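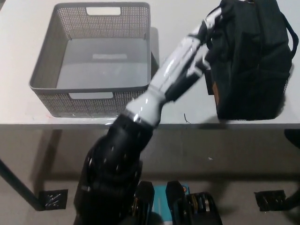

Grey basket and black backpack on the table.

Storage basket for the daily bag, worth it?
zidine_8
2 Nov 2022
Backpack currently lives on the hall floor. Considering a perforated plastic basket, rectangular, open top, handle cutouts in two opposite walls. Does the mesh pattern collect dust?

Imon
Less than fabric does. Rinse it in the bath. Mine has had a wet umbrella in it since August, no smell.

ledesma1291
Disagree with the whole idea. A bag in a basket slumps and the straps hang over the rim. Fit a hook.

zidine_8
Rented flat, no drilling.

Imon
Straps go down first, back panel against the wall of the basket. It doesn't slump if it's packed properly.

ledesma1291
And when it's half empty?

Zanis
Then it slumps. Measure the bag full, upright, with the front pocket loaded. Compare with the inside of the floor. The rim is always wider and that's the figure shops quote.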